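Kisico 2 Review: Task Planner for Two-Armed Robots

By Kwok-wai Chung
3/2/20

Kisico is a planning and control package for robots with two arms and hands with fingers. You give it a camera feed, a model of your robot and a list of what should end up where, and it works out the grasps and the arm paths. Version 2 came out in November. I have been running it on household tidying jobs, mainly shoes on a rack, and I have used it long enough to say what I like and what I would change.

I paid for my own license. A one-seat license is $2,000 and includes a year of updates. Before this I used Javwood, and I compare the two where it makes sense.

Installation

The installer runs from a terminal and takes most of a morning if you have never set up the drivers. The guide is clear up to the point where you import your robot model. After that it assumes your hand is on the supported list. Mine was, but the joint limits in the supplied file were wrong for the thumb and I had to edit them by hand. Javwood has a screen for this. Kisico has a text file.

Camera calibration is much better than in version 1. You hold a printed board in front of the head camera, move the arm through the poses it asks for, and accept the result. I have redone it only when I moved the camera mount.

The log window opens with every message type turned on. Turn most of them off before you do anything else. My first session with a real job produced 758 lines, and the one line I needed was a warning about a missing collision shape for the left hand.

Perception

Kisico can use its own object detector or an outside one. I tried the built-in detector first and then Munditz, which plugs in through a settings page. Both find a shoe on a shelf without trouble. The difference is in how they guess which way it is facing.

Foam slides are a hard case. They are smooth, nearly one color, and look much the same from the toe and the heel when a strap hides the middle. The built-in detector often reported a slide as facing backward. Munditz did this less, but it is slower, and you notice the wait every time the hand stops before a grasp.

Pale slides against light wood also give both detectors a weak outline. Lowering the contrast threshold helps. The setting is under Advanced and the name of it, edge floor, is not explained anywhere in the manual.

Grasping and placing

A rack is a good test because the planner has to reach between shelves without hitting the posts. Kisico builds its map of the furniture from depth data, and thin black metal posts come out with gaps in them. I now add the posts as fixed boxes in the scene editor. It takes a few minutes and the paths are much more sensible afterward.

Grasp choice is the best part of the program. It ranks grasps by how well the object can be released at the goal, as well as by how well it can be held. For a slide that needs turning over before it goes down, it will look for a second grasp if the wrist can't get there in one motion. You can see the ranked list and move one up or down yourself.

Releasing is less polished. By default the fingers open fully, which can push a neighboring shoe if two are meant to stand together. There is a "narrow release" option that opens them only as far as needed. Use it on shelves.

Slides on the rack:

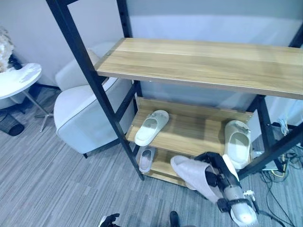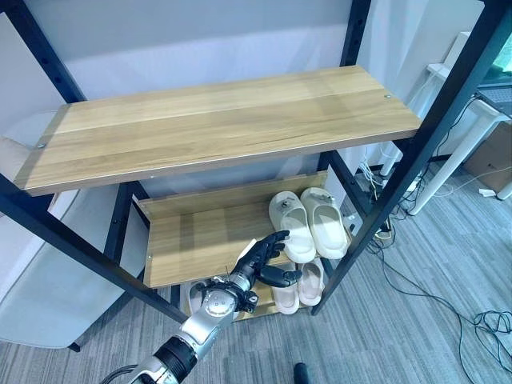
Test results

I logged 186 placements on the rack with the same settings, using Munditz for detection and with the posts added by hand. I left the default speed alone. I am not giving a success rate, because my rule for a good placement (shoe fully on the board, toe in the direction I asked for) is stricter than the one Kisico uses in its own reports. It calls a placement done when the fingers are clear and the object is inside the goal area. A slide lying on its side passes.

The failures fell into a few groups:

Wrong facing. The most common. Nearly always a detection problem that the planner could not have known about.

Strap caught on a finger. The hand backs out and the slide comes with it. Narrow release makes this a little worse, so there is a tradeoff.

No path found. Mostly on the lowest shelf, where the forearm has to come in under the board above. Letting the torso move fixed many of these.

Timeout. Rare, and only with Munditz.

Retry behavior is sensible. After a failed grasp the arm backs off, looks again and replans from the new position. Javwood repeats the same grasp until you stop it.

Scripting and support

Tasks are written in a small scripting language called Lu. If you have written any Python you can read it right away. A script for filling a rack is short, and you can step through it one action at a time with the arm live, which I do with every new script. Error messages in Lu give a line number but often the wrong one, usually the line after the mistake.

Support answered both of my emails, the first one the next morning. The thumb limits are supposed to be corrected in the next update. The question about edge floor got me a paragraph that should be in the manual.

Who should buy it

If you already have a two-armed robot and your work is picking things up and putting them in particular places, Kisico 2 is worth the price. The grasp ranking and the retries saved me a lot of time over Javwood. If you have a single arm with a simple gripper, you would be paying for features you can't use, and Javwood is easier to set up.

I would like to see a proper editor for robot models, a stricter definition of "done," and a quieter log. I plan to renew when my year is up.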